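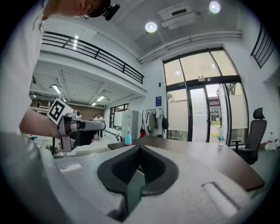 A demonstrator in a headset camera holds out a hand-held gripper topped with a square marker.

Robot-free training method posts strong numbers, but on a small test

November 14, 2021

A method for teaching robot arms without using a robot arm has produced results that its developers call competitive with conventional training. The figures deserve a slower read than the summary gives them.

The method, called Preltura, has people carry out tasks by hand with a sensor-fitted gripper. Cameras record what the gripper sees, a second view comes from the demonstrator's head, and printed black-and-white markers help line the two up. A control policy is then trained on the recordings and loaded onto an arm that played no part in making them. A technical report on the work was released this week by the Gavrilă Centre, together with Gurkano, the company that supplied the arm used for testing.

The headline claim is that a policy trained on 700 hand-held demonstrations did as well as one trained on more than 1,000 demonstrations recorded by remote control of the arm itself. If that holds up, it matters. Remote-control recording is slow and tiring, and it ties up an expensive machine for as long as somebody is driving it.

Whether it holds up is hard to say from what has been released. Each of the 3 test tasks (placing a cup on a rack, folding a tea towel, capping a bottle) was attempted 20 times per method. With so few attempts, a couple of lucky grasps can move a success rate by a noticeable margin, and the report gives no confidence intervals. "Did as well as" could cover a modest win, a draw or a modest loss.

The tea towel is a case in point. A fold was scored as successful if a rater judged the result "acceptably square". There was a single rater, who knew which policy was running. Blind scoring from video would have cost an afternoon and removed the doubt.

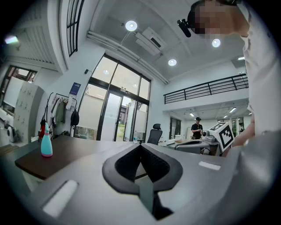 Gavrilă Centre for Applied Robotics | Manipulation and Learning Group

The group's case for the method rests largely on speed. A demonstrator can strap on the headset, pick up a gripper and start recording in any ordinary room with a table in it. The report says hand-held sessions yielded usable demonstrations far more quickly than remote control did, and this is probably its most believable finding. Anyone who has watched an operator nudge an arm toward a cup handle will not need much convincing.

Even so, the comparison leans one way. Time spent on calibration was charged to the remote-control sessions and left out of the hand-held ones, where it is described as "a brief preparatory step". Discarded recordings were handled in a similar spirit. An appendix notes that hand-held clips were dropped when the marker could not be tracked, whether through glare, fast movement or a forearm in the way, but the number dropped is not stated. A reader trying to work out the real labour cost of a finished dataset is left guessing.

There is also the matter of who did the demonstrating. All of the recordings came from members of the group, people who know which movements an arm can reproduce and which it can't. A wrist will happily turn in ways a robot joint will not, and experienced demonstrators learn to hold back. The report suggests that Preltura would suit "non-expert contributors", but no non-expert contributed. Until somebody from outside the lab picks up the gripper, that line should be treated as a hope.

The software half of the project is on firmer ground. It runs on Gristeo, an alignment package the group put out in September, which matches the head view to the gripper view and estimates where the gripper was at each moment. Its error figures were measured against a separate tracking system, the test conditions are described in full, and the weak spots are plainly listed. Accuracy falls away when the marker is seen nearly edge-on, and the package can lose the gripper altogether if it passes behind the demonstrator's other arm. That section of the report reads as though it was written by people who expected to be checked.

One result did get less attention than it should have. When the head view was removed and the policy trained on gripper footage alone, performance on the cup and bottle tasks barely changed. Only the towel task suffered. The authors take this as evidence that the head camera "adds robustness in complex settings". A plainer reading is that for simple picking and placing the headset may not be earning its keep, and that the cheaper half of the kit does most of the work. For a small workshop deciding what to buy, this would be the most useful page in the document. It is in the appendix.

The arrangement with Gurkano is disclosed, and the company is said to have had no role in the analysis. It did choose the test arm, however, and the arm's fingers were swapped for a pair shaped to match those on the hand-held gripper. That is a sensible engineering decision. It also means the results say little about how the method would fare on a machine whose fingers are a different shape, and a good many robots already at work would fall into that group. The claim that trained policies are "portable across platforms" is not supported by a test on a single platform.

None of this makes the approach a poor one. Recording by hand is an attractive idea, and the group has built equipment that people can evidently pick up and use. The trouble is with the distance between what was measured and what was announced. A larger set of trials with blind scoring, and a proper tally of discarded footage, would settle most of the objections raised here, and none of it requires new hardware.

The group says it plans to release the full set of recordings, including the discarded clips, once faces have been obscured. No date has been given. The trained policies are available now on request, as are the scoring sheets for the cup and bottle tasks. The sheets for the tea towel are listed as "in preparation".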